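**Kerbside charging, what we got wrong and what we'd do again**
*my notes, not the handout. 20 min + questions. water on lectern BEFORE start*

Slide 1, title

- hello, thanks for having us, thanks for staying past lunch
- hands up who drives electric. hands up who parks on the street at night. wait for it, look at who has both hands up (usually hardly anyone)
- that gap is the talk

Slide 2, the problem

- Mostyn, older end of town. terraces, no driveways, no off-street parking on most streets between the river and the station
- people were already running leads out the front window and across the footpath. rubber mats over the top. prams, wheelchairs, posties
- we could fine them or we could give them something better. fining was cheaper. say that, gets a laugh or a groan
- survey before the trial: 808 households replied. biggest answer by a mile was "I'd buy one if I could plug in near home". Not price. Price was second
- DON'T read out the whole survey table. It's in the pack

Slide 3, what we put in

- Zeltano posts, slow ones, the kind you leave a car on overnight
- bolted to existing light poles where we could. where the pole was too old we had to dig, and digging is where the money went
- payment through Wavura, app or tap card
- click ahead, don't dwell on the wiring diagram unless there are sparkies in the room
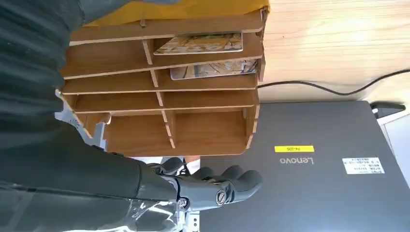 Slide 4, poles (the boring slide, everybody asks about it afterwards)

- not every light pole can take a charger. obvious now
- asset register said one thing, the street said another. poles listed as steel were concrete. one wasnt there at all
- so: walk the streets first. before you sign anything. two people, a clipboard, a tape measure, good shoes
- check the distance from pole to kerb. If the pole's on the house side of the footpath the cable crosses the path and you've just rebuilt the thing you were trying to get rid of
- check trees. roots for digging, but also birds. nobody wants to pick up a handle covered in bird poo. yes we had emails
- check which way doors swing, whether there's room for a ramp, whether the bin truck stops there
- network company wants an application for each pole. EACH pole. batch them anyway, ring them, be nice, ring again

Slide 5, parking rules

- hardest part. harder than the electrics, much
- option one: EV-only bays, all day. petrol drivers furious, and fair enough on a tight street
- option two: no rule at all, anyone parks. Chargers blocked from tea time on
- what we landed on: shared in the day, plug-in only overnight. signs say so in plain words
- first signs were terrible. Three arrows and a symbol that looked like a petrol bowser. we replaced them in April. show old sign, let them laugh, then the new one
- rangers gave warnings only for the first stretch, then fines. Complaints went up for a bit then dropped away

> pause here. check clock. if past the ten min mark skip slide 6

Slide 6, Skelldale comparison (skip if late)

- Skelldale went the other way, one fast hub behind the shops instead of lots of slow posts
- works well for them. more through traffic, people stop for a coffee and go
- doesn't help the nurse who gets home at 11 pm and wants to wake up to a full car
- not having a go at Skelldale!! someone from there may be in the room. they've been very generous with their data and we borrowed their contract wording

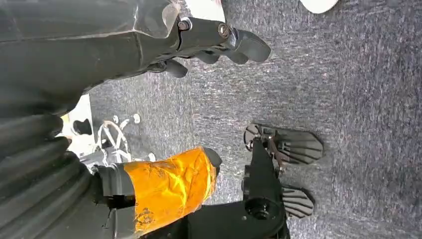 Slide 7, numbers

- 2,672 charging sessions over the trial
- typical one is overnight, plug in after work, leave before eight
- longest regular commuter who wrote to us does 165 km a day return and charges only on the street. Read bit of her email if the mood is right, she said we could, no name
- weekday nights busier than weekend nights. we'd guessed the opposite
- roughly 100 faults logged. most of those were the app or the card reader, hardly any were the post itself
- somebody will ask about vandalism. a bit of graffiti, one handle jammed with chewing gum, no cut cables so far. touch wood

Slide 8, money

- be straight. it doesn't pay for itself yet
- digging, traffic control, reinstating the footpath. traffic control alone made me want to lie down
- pole-mounted ones come in at a fraction of the dug ones. if you only have poles, only do poles
- price to the driver: dearer than charging in your own garage, cheaper than a fast charger on the highway. people in flats pointed out that's unfair on them. they're right. don't have an answer, say so
- grant covered the first round. second round is in the draft budget, can't say more than that

Slide 9, what we'd do differently

- talk to the street before the letter goes out. we sent the letter first. it used the word "rationalise". never again
- put the fault number on the post in BIG type. ours was about the size of an ant
- get the roaming sorted at the start so visitors don't need yet another app
- cable holders. cheap hook on the side of the post keeps the lead off the ground. ordered late, fitted late, should of been day one
- accesible bays: lower the socket, keep the screen out of glare, leave room both sides. we had the height right and the glare wrong
- ask your footpath crew what they hate. they'll tell you

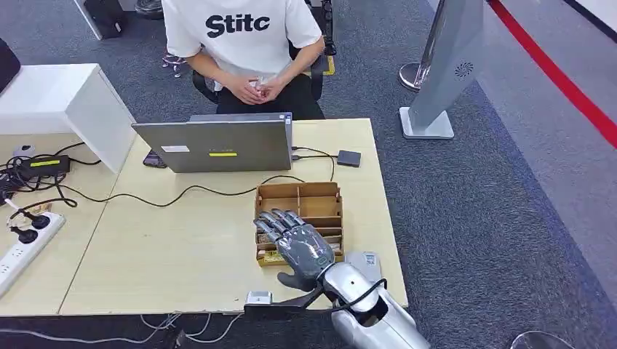

**Kerbside Charging Team, Streets and Parking, Mostyn**

Slide 10, what's next

- more posts near the station end, same overnight rule
- trying a booking window for shift workers on two streets. may be a disaster, happy to report back
- car share bay with its own post, talks going on
- gully channels in the footpath for people who want to use their own power: watching other places first. trip risk, who cleans them, what happens when the house sells

Slide 11, contact + pack

- pack has the site walk checklist, sign artwork, the contract wording with the prices taken out
- take it, change it, put your own logo on it
- leave this slide up during questions

Likely questions, quick answers

- *Does it blow up the grid?* no. slow, overnight, and the posts can be turned down if the network asks. happened twice, drivers didn't notice
- *Why not wait for better batteries?* people are buying the cars now
- *What about petrol drivers losing spots?* they park there all day same as before. overnight they lose some, yes. own it
- *Fire?* refer to the fire brigade guidance in pack, don't freelance
- *Who fixes it at 2 am?* Zeltano take the call, our crew goes out if it's a danger to the public
- *Would you use Wavura again?* yes with a tighter clause on card readers. keep it polite

thank the hosts again. unplug OWN laptop adapter, left the last one in Skelldale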